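The Drawer Front Situation

I had a rule when we bought the house, which was that I would never be a person with opinions about hinges. That lasted until September. I now have opinions about hinges, and about kickboards, and I have used the phrase "sight line" out loud in front of my mother-in-law.

For those who missed the last installment: the plan was to keep the old kitchen cabinets and replace only the fronts, which everyone assured me was the cheap and sensible way to get a new kitchen. The quote from Ondham came in at $3416, delivered, painted and drilled. I read it twice to see if the second reading was lower.

Lindsay Katene, who designed her own kitchen and has been insufferable ever since (she knows, I've told her), came over to help me choose a color. She'd brought the Hulik fan deck. There are a great many off-whites in it, and she wanted me to look at each one against the floor at three different times of day. By the evening viewing I had stopped seeing color altogether and would have signed off on mustard.

We settled on a green called Ellia. On the card it's the green of an expensive notebook. On a full-height pantry door it is the green of a school corridor, and I've decided to like it.

The fronts arrived on a Friday, 19 of them, stacked in the hall in brown paper. Marwan Azar lent me his good drill and a small plastic jig for lining up the handles. I used the jig on every door but the first, where I felt confident. That door now lives beside the fridge, where you'd need to be looking for it. Everyone who comes in looks for it.

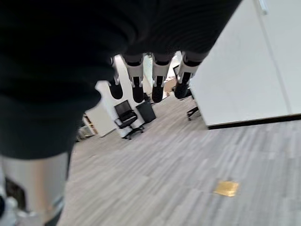
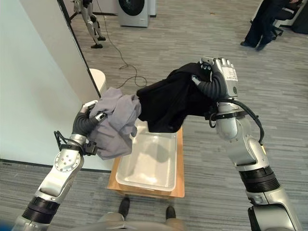
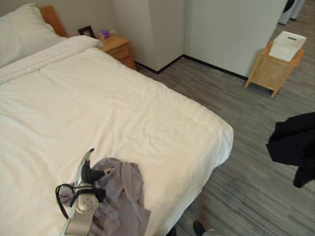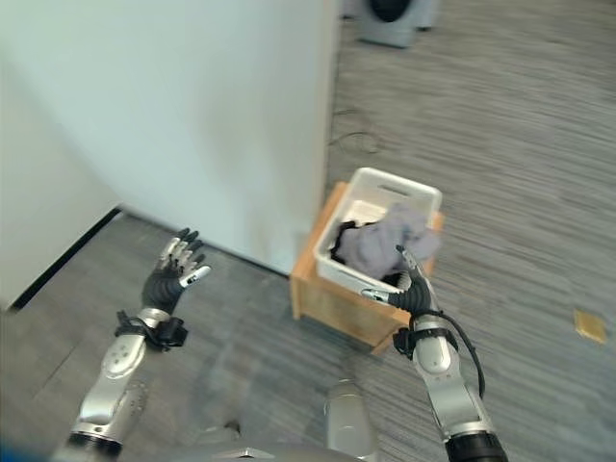
Handles, or the lack of them

The original idea was no handles at all. I'd seen it in a showroom, all those blank fronts with a little shadow gap running along the top, and thought it looked like a kitchen belonging to somebody who had answered all their email. Then Angeliki Tsakiris, who fits kitchens for a living and charges me in lunch, asked how I planned to open the dishwasher with wet hands. I had not planned that.

So, handles. The brass ones I wanted were from Nnaji and came to $229 for the set, before I discovered that the screws supplied were 5 millimeters too short for my drawers. A drawer has a front and then another front behind it, it seems, and the handle has to get through both. The hardware store sells longer screws in packs far bigger than any household needs. If you're local and need a screw, I'm your man.

They look good, though. I'll say that for them. The brass has warmed the green up a bit and the corridor feeling has mostly gone, at least after dark.

What I'd do differently

Order one sample door, full size, and lean it against the wall for a week. The little painted squares are useless and I suspect the people who make them know it.

Measure the old hinge holes before sending off for new doors with the holes already drilled. Two of mine were off by just enough to matter, and I had to fill and redrill them on the living room rug.

Keep the old fronts until the very end. I took mine to the dump in a burst of enthusiasm, then found that the narrow one by the oven had been missed off the order. It has been open to the world since, showing off our baking sheets. Femi Isah suggested a curtain. I thought he was joking until he sent me a link to some gingham.

The missing front is on order. Ondham say two weeks, which is what they said the first time, and the baking sheets and I are staying put.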